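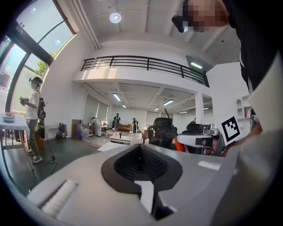
Fig. 1. The project room, with the white table at the left and the mesh office chair further back.

Project Mallow: Making a Shared Room Work
Final report, workshop module

Okay, so our project was about a room. When Sivaprasad Pinto and I picked it in August I thought we'd be done in a couple of weeks (ha!), but sharing a room with other people is a bigger topic than it sounds, and I ended up really liking it.

The question we started with was simple: how do you set up one room so several people can work in it standing, sitting and leaning over things, without everybody bumping into everybody? We had a budget of 900, and we spent almost 39 of it on tape and hooks. The rest went to the table and the chair, plus delivery.

Let's start with the table, my favorite part. It's white, with thin metal legs, and we put it out at the side so a person can stand right up to it. We argued for ages about thick legs versus thin ones! Sivaprasad wanted something chunkier from Brasier, and I wanted to be able to sweep underneath. I won that one. The rule we agreed on was that small stuff lives on top, like the pale blue bowl, and anything bigger goes back on the shelf before you leave.

The chair was harder. We tried a fabric one from Raltano first and people kept dragging it into the walkway. The black mesh one with the high back is lighter to push and everybody seems to like sitting in it, so it stayed. It still ends up in odd spots, and I moved it back six times in one afternoon, which I wrote down in my log because I was annoyed.

Backpacks! We planned hooks for them, and I still think the hooks were a good idea, but plenty of people just keep their bag on while they work. If you're standing at the table with a backpack on you take up a lot more room behind you than you think. Next time I'd leave a wider gap there and measure it with a bag on.

Our advisor, Sorin Căpraru, asked us to put the table and chair on the floor plan to scale. Mine was off the first time (I'd written 1000 mm for the gap where it should have been less) so the plan in the appendix is version two.

Still to do: label the shelf, and find somewhere for the leftover tape.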